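4.3 Checking the letter-sorting policy in simulation

Do this section before you load any checkpoint onto hardware. The Kanach planner will report a clean run on almost anything, so treat its green status line as a hint and look at the renders yourself.

1. Start the simulator and load the letters task. Leave the physics step at the default.

2. Set the episode limit to 600 steps. The Ranwood config ships with 3,000, which lets a bad policy wander until it bumps into the right answer.

3. Set the seed to 129 and run 3 episodes with frame export turned on.

4. Open the exported frames and find one with the gripper empty over the yellow piece and one with the yellow piece held.

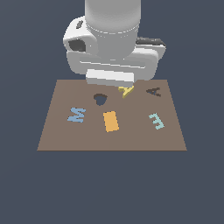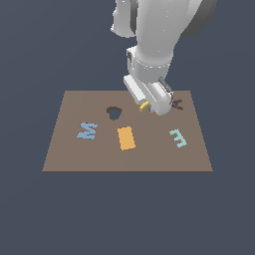
5. Compare the gripper state in the log with what you see at the same step. The log records the commanded state, so "closed" means only that the planner asked for it.

6. Check the pose estimate for every piece, including the ones the arm has no business touching. If a neighbor's pose changes between steps, go back to 4.2 and redo the collision margins.

Note: Perception scores from the renderer run high. The colors are flat, the light is even, and the segmenter gets masks it will never get from a real camera. Do not quote these scores in an acceptance report.

Caution: Dark pieces on a dark background are a known weak spot for the Rivadeneyra segmenter. It may label a piece as a gap in the table, or a gap as a piece, with high confidence either way. Raising the threshold hides the warning - it does not fix the label.

7. Repeat step 3 with a new seed. A policy that passes on one seed has passed on one seed.

8. Save the logs and the frames in the same folder. The Clillbridge viewer will not pair them up later if they are split.

If the grasp fails in any episode, do not go on to 4.4.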